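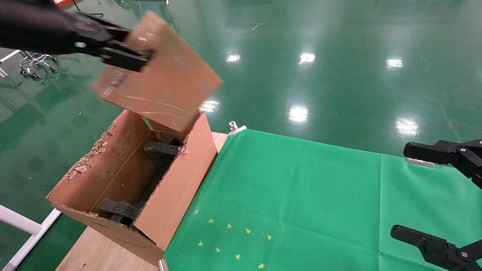
Illia Zhuravel wrote in after my last post to say I was wrong about the second season of Brurness, and that the detective's brother was the best thing in it. I've now watched all nine episodes again and I mostly agree with him.

4 min read

For anyone who hasn't seen it, Brurness is a crime drama set in a fishing town. Hélder Fonseca plays Tomas, the older brother, who runs the ice plant and owes money to the wrong people. In the first season he has very little to do. He turns up at the funeral, argues in the kitchen, and drives the truck in the last episode.

My complaint was that season two gave him too much. Four of the episodes are built around him, and the murder case goes missing for long stretches. I still think the case is badly handled. The coroner's report gets mentioned twice and then dropped, and the business with the harbor keys makes no sense if you go back and check who had them.

What I missed the first time was how little Fonseca does with his face. There's a long dinner in episode 6 where his sister tells him she knows about the loan. He keeps cutting his food. He asks if anyone wants more bread. On first viewing I took it for a flat performance. Watching again, I noticed he stops eating well before she brings it up, so Tomas already knows what's coming.

He did something similar in Bettencourt, the courtroom movie, where he played the clerk. It's a small part and he's mostly in the background, but it's worth watching if you like him in this. I'd skip Zolora. He's fine in it, but the script is poor and the dubbing on the version I found was out of sync.

Illia also said the theater work is where Fonseca learned to hold still. I can't judge that. I've never seen him on stage, and the one recording I found online was filmed from the back of a room with 100 people coughing in it.

One thing I won't take back is what I said about the finale. The speech on the dock is too long. Tomas has spent the whole season not talking, and then he explains himself to a man he barely knows. Fonseca gets through it, but it sounds like a writer talking.

I'm starting Trutum on Saturday. He's only in the first half, as far as I know, so please keep the comments free of spoilers for the rest.

6 comments
9 shares

Recent posts
Brurness, season two: too much brother
Courtroom movies I keep going back to
Why I gave up on dubbed versions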